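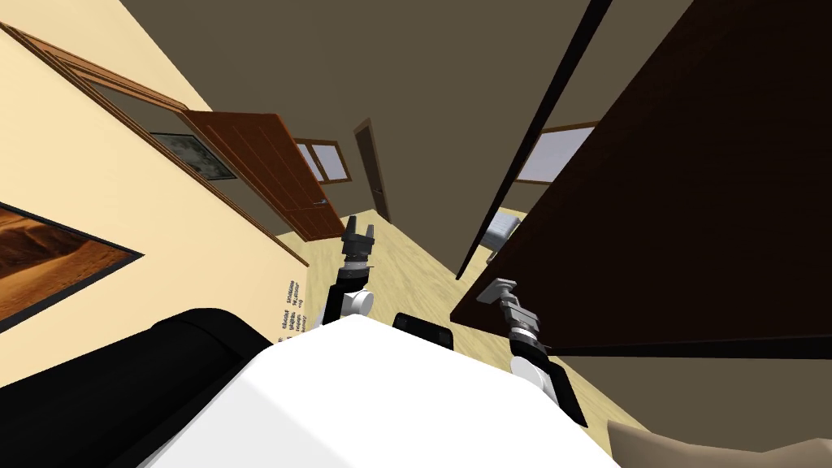
My project for Community Studies is about what happens to a small town in the weeks after a flood, when the water has gone and everybody's carpet is out on the curb. I picked Herkley because my aunt lives there and because I'd already spent most of June at her place with a mop in my hand, so I figured I might as well write some of it down! The part I got most interested in was hallways. A narrow hallway with a light wooden floor and cream walls is pretty much the standard Herkley house, and it was the spot people talked about first when I asked what the cleanup was like. Boards swell, doors stick, and you can't get two people and a soaked couch past each other.

How I did it

I made a one-page survey and dropped it at 200 homes on the low side of the creek (my legs still remember this). I got 90 back, which my teacher says is really good for a paper survey. Then I did longer talks with 8 people, mostly at their kitchen tables, and one in a truck with the heater going. I asked everyone the same things: who helped you first, what did you need most, and what do you still need now?

I'd planned to record the talks, but my second one went badly because the recorder died and I didn't notice for half an hour. After that I took notes by hand and typed them up the same night.

Who showed up

Neighbors came first, by a mile. Most people wrote down someone from their own street, often someone they'd barely spoken to before. After that it was family, then work crews. The crew from Gillico, the building supply place, came up a lot. They closed the store for a couple of days and sent everyone out with shovels and wheelbarrows. Danier, the bakery by the bridge, had its own mess to deal with and still handed out rolls from the back door every morning at six.

Şükran Karakaya lives two doors down from my aunt and she let me talk to her for nearly two hours. She kept a notebook of who had borrowed what, and by the end of the first week it had more than 100 lines in it: fans, extension cords, a pressure washer that went up and down the street so many times she gave up writing the names. "I got back one fan that isn't mine," she told me, "and it's better than mine was."

Văn, the noodle restaurant on Main Street, turned into the place where you found things out. There was a sheet of cardboard taped in the window where people wrote what they needed and what they had extra of. I copied down as much of it as I could before it was taken away, and it's in the appendix at the back.

What people still need

This was the harder part to hear. Lots of help comes in the first few days and then it thins out, and the slow jobs are still sitting there. People wrote about waiting on insurance, about walls they couldn't close up yet, and about being tired. A few older residents said they didn't like to ask twice. I think that's worth looking at more, and if I did this again I'd go back after six months with the same questions.

Problems with my survey

I only went to houses, so I missed the apartments over the stores. I also only had it in English, and I know some families on the creek side would have liked another choice. And question four was confusing (sorry to everyone who wrote "what?" next to it). I left those answers out of the charts.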